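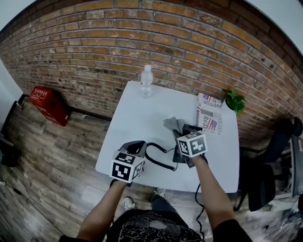

The white table by the brick wall, with the gray cloth, the water bottle, the newspaper and the little green plant.

How to Tidy a Small Work Table
by Lorena Tapia, 3 Sep 2022

I've had a table against a brick wall ever since we moved to Clilley, and I do love it, but my goodness, it collects things! A newspaper lands there, then a bottle, and before long there's no room to put down a cup of tea. So this is the little routine I've settled into, and you're welcome to borrow whatever suits you.

Start with the cloth. Shake it out (over the sink, please, or you'll be sweeping later), dampen a corner and wipe from the back of the table toward you. Lift things as you go and put them on a chair for now. I know it's tempting to wipe around the plant pot. Lift it anyway!

Next, paper. Fold the newspaper in half and stand it near the wall if you still mean to read it, and otherwise off it goes to recycling. 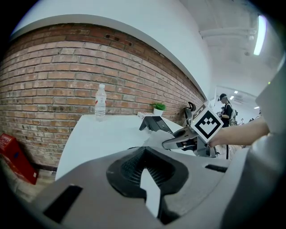 Water bottle on the left, small things in the middle, plant at the back by the wall.

When everything goes back, I like the tall things to one side and the plant toward the wall, where a sleeve won't catch it. Give it a drink while you're there, 100 ml is plenty for a small pot. Little boxes can sit together in the middle until you find them a drawer.

Last of all, fold the cloth into quarters and hang it up to dry. I went a whole January leaving mine in a heap and it smelled dreadful, so do learn from me on that one.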